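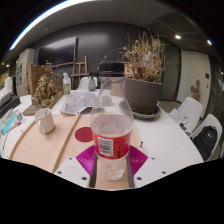 Kellgate Hand Gripper, Club Set
Updated June 2, 2025

Reviewed for the equipment pages by Zerrin Kozan, Drurkska Robotics Club

The Kellgate is a gripper you hold and work yourself while it records, and the recordings are then used to teach an arm. The seller says a student can be "teaching in minutes." Our students needed two full meetings before we had a set worth keeping, and most of that went on learning to move slowly.

What you get
Hand gripper with white side plates
Ribbed pads, magenta
Camera mount and cable
Printed guide (thin)

Price: 440 for the set. Spare pads are sold separately, which I think is cheap of them.

Does it work?
For bottles and other upright things, fairly well. The ribbed pads sit on either side of a plastic bottle and hold below the label. I would not trust the claim that they "grip anything." Flat discs and small screws beat Tanner Hawthorne all evening.

We logged 991 grasps over the spring. Marlene Lévesque threw out a good part of them for shaky starts, and the arm we trained on the rest still misses more than I'd like. Is that the tool or us? I can't tell, and the guide is no help.

Who should buy it
Clubs with 3 or more students who will stick with it. If you only want something for open house, borrow one.

Loans: ask Dwight Lavoie. Both sets are out until August.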